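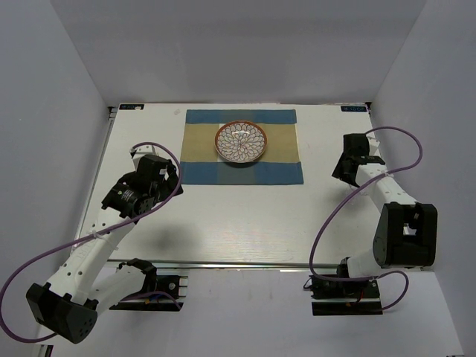 How much of the Gorik collection has been catalogued so far?
At the close of this reporting period 1289 pieces have a full catalogue entry. The whole of the worked flint from the upper fields is now complete, and the material from the river gravels is under way.

Gorik Collection of Worked Stone: Progress Report to the Treloar Fund
Submitted by Olham Museum

Purpose of this report

This report covers the second period of the grant. It sets out the work carried out on the Gorik collection, the difficulties met, the use made of the funds and the work planned for the next period. It should be read with our first report, which described the history of the collection and the condition in which it reached the museum. That history is not repeated in this report.

Cataloguing

The catalogue entries follow the form agreed with the Fund at the start of the grant. Each entry gives the type of piece, its length, breadth and thickness, its weight, the kind of stone, the colour and extent of any patina, and the state of the edges. Damage is recorded as old or recent wherever the surfaces allow this to be judged. Where an old label or an inked number survives, it is copied exactly, including spelling mistakes and crossings-out.

The upper fields material consists chiefly of scrapers, blades and waste flakes. There are also a number of leaf-shaped and barbed arrowheads, which had been mounted on card at some point and fixed with glue. The glue has been left in place for the present. Our conservation adviser considers it stable, and its removal would risk loss of the inked numbers beneath.

Two of the barbed arrowheads have been set aside. Their surfaces are fresh and even, the flaking is very regular, and neither has the white patina found on other pieces said to come from the same field. They may be later copies, of the kind that was made for sale to collectors. They have been entered in the catalogue as doubtful, with the reasons given, and remain with the collection.

The ground and polished axes are fewer than the collector's notebooks led us to expect. The notebooks list several that we have not been able to match to any piece in the boxes. Some may have been given away or exchanged before the collection came to Olham. We have written to neighbouring museums with drawings copied from the notebooks and have so far received one reply, which did not take the matter further.

Find-spots

Tracing the find-spots has taken more time than was allowed in the original plan. The collector used field names that do not appear on modern maps, and in several cases the same name was used for two different fields in neighbouring parishes. The tithe maps have settled most of these questions. A small group of boxes marked only "top end" cannot at present be placed, and the pieces in them have been catalogued without a find-spot.

We have followed the Fund's guidance on the protection of sensitive sites. The exact position of each find-spot is held in the museum's own records, and the public version of the catalogue gives the parish only. Requests from researchers for closer information will be considered case by case.
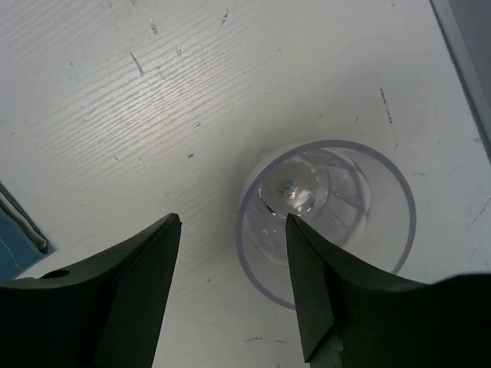 The parish boundaries used are those in force when the notebooks were written. A short note on later changes will be added to the public catalogue, as one of the parishes concerned has since been divided — a point raised by a local history society in its comments on the draft.

Storage and packing

The original boxes were a mixture of cigar boxes, biscuit tins and wooden drawers. Many pieces were resting directly against each other and had suffered fresh chipping along the edges. All catalogued flint has now been moved to individual bags with cut foam supports, and placed in new archive boxes. In this period 40 boxes were filled, labelled and shelved in the lower store. The old containers have been kept where they carry writing of any kind.

Humidity in the lower store was higher than we would wish during April. Stone is little affected by this, but the paper labels are. The labels have been moved upstairs to the document store, each in a sleeve bearing the catalogue number of its piece.

Catalogue software

The records are held in Prurnavetti, the system named in our application. Entry of measurements has gone smoothly. The export of records for the public catalogue has been less satisfactory: fractions of a millimetre were lost in the first trial, and the longer descriptions were cut short. The supplier has corrected the first of these faults. The second remains open, and until it is dealt with the descriptions are being checked by hand before release.

Public access

A display of selected pieces was mounted in the entrance gallery, with large-print captions and a handling tray of unprovenanced waste flakes. The handling tray has been well used by school parties. Comments left by visitors were mostly favourable, though several asked for clearer information on how old the pieces are. The captions have been rewritten to give dates in years before the present as well as by period name.

Expenditure

Spending on packing materials was slightly above the estimate, owing to a rise in the price of foam. Spending on travel was below it, the record office having supplied copies of the tithe maps by post. We ask the Fund's agreement to move the balance from travel to materials. No change to the total grant is sought.

Work planned for the next period

The river gravels material will be completed first. It includes the hand-axes, many of them heavily rolled and stained, which will need larger boxes than those bought to date. Drawings will be made of the best-preserved pieces. The notebooks will be copied in full and the copies lodged with the record office.

Specialist advice will be sought on the source of the stone used for the polished axes. This would involve comparison by eye only — no sampling is proposed without separate permission from the Fund.

Matters on which a decision is requested

The transfer of the travel balance to materials, as set out under Expenditure.

The wording of the Fund's acknowledgement in the public catalogue, a draft of which was sent with our last letter.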